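How do scientists measure sea ice?
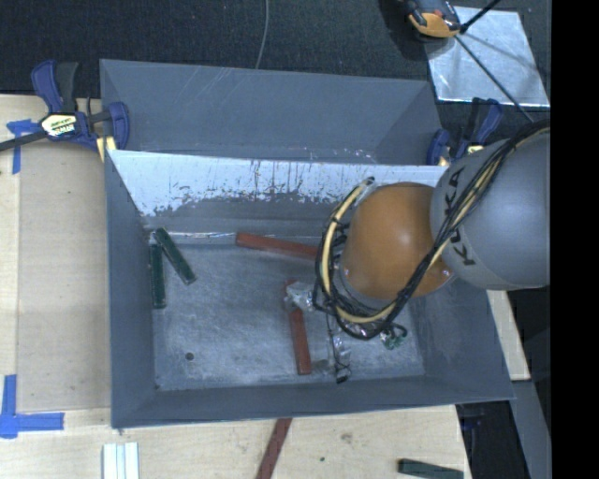 Prerner Polar Science Centre - Schools and Families Team

Sea ice is frozen ocean water. It floats on top of the sea, and it grows and shrinks with the seasons. In the Arctic, a lot of ice forms over the dark winter months and a lot of it melts again in summer.

Scientists want to know two main things about sea ice. The first is how much of the sea it covers. The second is how thick it is. These are different questions, and they need different tools.

Looking from space

Satellites go around the Earth many times each day. Some of them take pictures a bit like the ones from a phone. Those pictures are useful, but clouds get in the way, and in the middle of winter there is no sunlight near the North Pole.

Other satellites pick up microwaves. These are a kind of energy that everything on Earth gives off, including ice and water. Ice and open water give off different amounts, so the satellite can tell them apart in the dark and through most clouds.

Drilling a hole

The oldest way to find out how thick the ice is works very well. You drill a hole through it and put a tape measure down. The tape has a small folding bar on the end. The bar opens under the ice, you pull it up until it catches, and you read the number.

In February our team drilled 13 holes along a straight line near Carnurow. The thickest ice was 159 centimetres. That is taller than many Grade 5 students. The line was 700 metres long, and walking it took most of the daylight, as the team had to stop and check that the ice ahead was safe.

Snow makes it harder

Snow lies on top of most sea ice. It works like a blanket and keeps the ice from losing heat to the cold air, so ice under deep snow grows more slowly. Snow is also heavy. It pushes the ice down, and sometimes sea water comes up and soaks the bottom of the snow. Scientists measure the snow with a marked pole before they drill.

Leaving a buoy behind

People cannot stand on the ice all winter, so they leave instruments there. Our ice buoys are called Plovano buoys. Each one has a long string of thermometers that hangs down through the snow, the ice and the water. Air, snow, ice and water all have different temperatures, and the readings show where one stops and the next begins.

The buoy sends its readings home by satellite. It drifts along with the ice, so it also shows which way the ice is moving. One of our buoys, which a school class named Choo, sent readings for 321 days.

Sharing the numbers

The Arctic Ocean has several countries around it, and the ice drifts past all of them. No single country can measure the whole ocean, so scientists share what they find. They agree to measure in the same way and use the same units - otherwise the numbers could not be compared.

Words to know

Buoy: a floating object that can carry instruments.
Drift: to be carried along by wind or moving water.
Microwaves: a kind of energy our eyes cannot see.
Satellite: a machine that travels around the Earth.

Try it at home

Fill two plastic tubs with the same amount of tap water. Stir two spoonfuls of salt into one of them. Put both in the freezer and look at them every hour. Write down the time when you first see ice in each tub, and what the ice looks like.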